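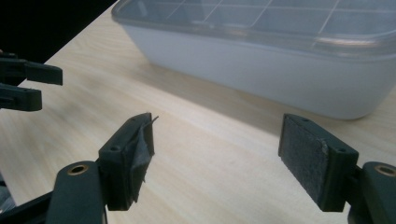 Can I freeze Gemlow mince after it's been cooked?

Posted by ostgate_baker, 2024-09-22

Hi all, hoping someone can help. I've been buying the Gemlow plant-based mince since March, mostly for chilli and cottage pie, and the big shop in Carthorpe has just put the catering bags on offer. I got carried away and bought two (my freezer is not large!). The bag says cook from frozen and don't refreeze once thawed, but it says nothing at all on freezing it again after it's been cooked in a sauce. Is it the same rule as for meat mince? And does it go mushy? I'd want to do one massive pot and portion it up, as there's only two of us and I hate cooking after work.

marrowfat

Yes, you can. If it goes into the pan frozen and gets cooked right through, you can cool it and freeze the finished dish, same as you would with a normal bolognese. Get it cooled quickly though, I spread mine out in a wide dish so it isn't sitting warm for ages, and it's in the freezer well inside two hours. I do 500 g portions, which feeds two of us with rice. Only reheat it once and make sure it's piping hot all the way to the middle.

On the mush question, it does soften a bit. I undercook the veg slightly and keep the sauce on the thick side, and then it's fine. Cottage pie freezes better than chilli in my opinion, but the kidney beans may be to blame for that.

tinpot50

never had a problem, been doing it for years with all the brands. label your tubs or you'll be eating mystery stew like me

Ulloa Lane Veggie

Agree with the first reply, but I'd go easy on the salt before you freeze it. The mince is already quite salty and the stock cube pushes it over, and mine always tastes stronger once it's been reheated. I add soy sauce at the end now. Also, if yours comes out watery, tip it into a wide pan with the lid off for a few minutes. A spoonful of red lentils in the original pot helps too, they soak up all sorts.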